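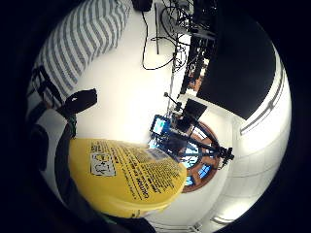
**Progress report to Tidico: Juner household water testing, second period**

Prepared by Dagný Thoroddsen, project lead
27 September 2022

## 1. Status

Work under the grant is on schedule for sampling and behind schedule for data release. The second sampling round closed with 2,767 valid samples from private wells in the Mondton area. The target in the grant agreement was lower, and the surplus comes from households that returned both kits after we had assumed a single return. Spending is within the approved budget on all lines except courier costs, which are addressed in section 5.

The project tests well water for nitrate, arsenic, manganese and total coliforms. Households receive a kit by mail, fill the bottles at the kitchen tap and at the wellhead where one is accessible, and return them by courier. Results go back to the household by letter. Aggregated results go to the county and, at the end of the grant, to a public table.

## 2. Sampling

The area is divided into 13 sampling blocks. All blocks were covered in this period. Coverage is uneven: the northern blocks are close to complete, while the two blocks along the river have return rates well below the others. Many of the river addresses are seasonal, and kits mailed there in May sat unopened past the bottle expiration date. Replacement kits were sent to those addresses at the end of the summer. Returns from the replacement mailing are not included in the total given above.

Samples were rejected for the following reasons, in order of frequency:

- holding time exceeded (coliform bottle only)
- bottle returned without a collection time
- insufficient volume
- damaged cap or leakage in transit

When only the coliform bottle was rejected, the metals and nitrate results were kept and the household was offered a new coliform bottle. Most accepted. The kit instructions have been rewritten so that the collection time is entered on the bottle label and no longer on a separate card, which was often lost or left in the kitchen.

## 3. Laboratory work

Metals analysis is done under contract by Shabalala. Nitrate and coliforms are run in our own laboratory. Turnaround for metals averaged 12 working days in this period, against a contract limit that is slightly longer. One batch was delayed by an instrument fault at the contractor and was rerun in full at no charge.

Duplicate and blank results are acceptable for nitrate and arsenic. Manganese is a weaker case. Field blanks in one batch showed low but measurable manganese, and the source was traced to a lot of preservative acid. The lot was withdrawn. All manganese values from the affected batch are flagged in the database and will be left out of the public table unless the household agrees to a resample.

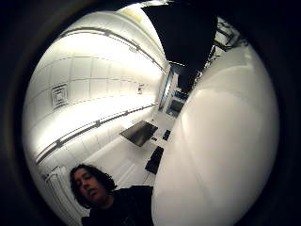
The incubator log for coliforms was reviewed at the same time. Temperature stayed within tolerance apart from one weekend when the recorder stopped. Plates from that weekend were discarded and the households were sent new bottles. A second recorder on a separate power supply is now in use.

Holding time remains the main constraint on coliform results. The present courier route consolidates packages overnight, and a bottle filled after the afternoon pickup is usually too old by the time it is opened. The new instructions ask households to fill the coliform bottle in the morning, on the day of pickup.

## 4. Data and reporting

Result letters have been mailed for all blocks except the two river blocks. The letter gives each measured value beside the health-based limit, with a short paragraph on treatment options where a limit is exceeded. Households with arsenic above the limit were also called by telephone. Calls were attempted up to three times before a second letter was sent.

The public table is late. The draft was due at the end of this period. Villads Hedegaard, who maintains the database, found that the method for masking well locations did not hold up in the sparsely settled blocks, where a single well could be identified from its depth and construction year. The table will now report depth in classes and drop construction year. Blocks with fewer than 5 wells in a depth class will have that class merged with its neighbor. A revised draft will be sent to Tidico for comment before release.

## 5. Budget

Courier costs are over the line item. Fuel surcharges account for part of this, and the replacement kits for the rest. We request permission to move unspent funds from the travel line to cover the difference. No increase in the total award is requested. Laboratory supplies, salaries and contract analysis are on plan.

## 6. Next period

- Complete returns from the river blocks and mail the remaining letters.
- Resample wells in the affected manganese batch where the household agrees.
- Send the revised public table for comment.
- Begin repeat sampling at wells with nitrate near the limit, to check for seasonal change.
- Renew the contract with Shabalala, with the turnaround terms unchanged.

The repeat sampling plan needs written approval from Tidico before kits are ordered. The supplier's lead time for coliform bottles is currently longer than usual, and we would like to place the order as soon as approval is received. The draft plan and the budget transfer form are attached separately.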